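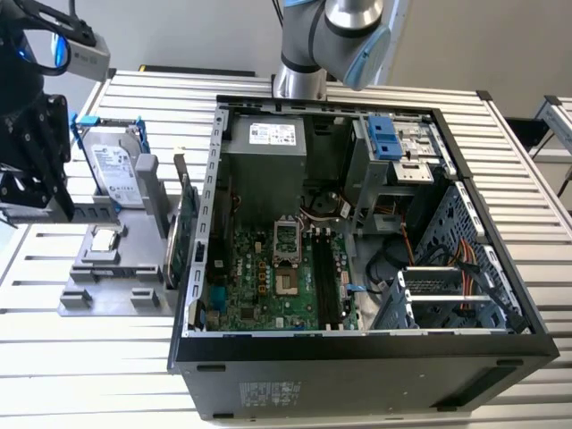 Last updated in August. The Prerkbridge school district has a brand-new admissions process for its choice high schools, and we couldn't be happier to tell families about it! Below are the questions we hear most at open houses and at the front desk. If yours isn't here, call the enrollment office or stop in before 4:30 p.m.

# Choice High School Admissions: Your Questions

## Which schools are part of this?

Riltumon High School, which has the arts and humanities program, and Gostovo Technical High School, which has the engineering, health and computing tracks. Leemans High is still our neighborhood high school for the whole district, and every student who lives here has a seat there without applying. It's a terrific school, by the way, and plenty of families pick it first.

## What changed?

The entrance test is gone. Until now, students took a three-hour exam on a Saturday-style schedule that was hard on a lot of families, especially anyone without a ride or with little kids at home. Starting with this year's eighth graders, we use a short application and a lottery. We've wanted to do this for a long time!

## How many seats are there?

Riltumon has 145 ninth-grade seats and Gostovo has 159. There are 1,721 students enrolled in the district's middle grades, and any of them can apply once they reach eighth grade.

## Do grades still count?

A student needs to be passing English and math at the end of the first marking period. After that, everybody goes into the lottery on the same footing. A straight-A student and a student who has worked hard to pull up a C have the same shot.

## Does family income matter?

Yes, a little. Students who qualify for free or reduced-price meals get two entries in the lottery instead of one. The school board voted for this after hearing from parents at all four middle schools, who told us (loudly, and we loved it) that the choice schools should look more like the rest of town.

You don't have to send us pay stubs. If your meal form is on file, the extra entry is added for you.

## My older child goes to Gostovo. Does my younger one get in automatically?

No. Siblings apply like everyone else. We know this one is a disappointment for some families, and the board has said it will look at the question again after the first year.

## Can we apply to both schools?

Please do! Rank them in the order you like. If your child's name comes up for the first choice, the second application is dropped and that spot goes to the next student.

## What about students with an IEP or students learning English?

They are welcome at both schools, and services go with the student. Both buildings have full special education teams, and Riltumon is adding a second English-learner classroom. The application asks about neither, so the lottery can't take it into account.

## Is there a bus?

Yes, from every middle school zone, and it's free. Late buses leave both schools at 5:15 p.m. so that students can stay for clubs, sports and extra help. Students who live within a mile of the building are expected to walk.

## How do we find out?

By letter and by email, both sent in March. Every student who isn't offered a seat gets a waitlist number, and the list does move, sometimes well into summer.

## Can my child visit first?

Absolutely, and we think it's the best part! Eighth graders can spend a morning at either school, sit in on classes and eat lunch with current ninth graders. Ask your school counselor for the sign-up sheet. Parents are invited to the evening tours, which start at 6:30 p.m. in the main lobby.

## We moved here after the deadline. Are we out of luck?

Not at all. Bring proof of address to the enrollment office and we'll add your child to the waitlist. The form is the same one, and it's available in Spanish, Arabic and Haitian Creole.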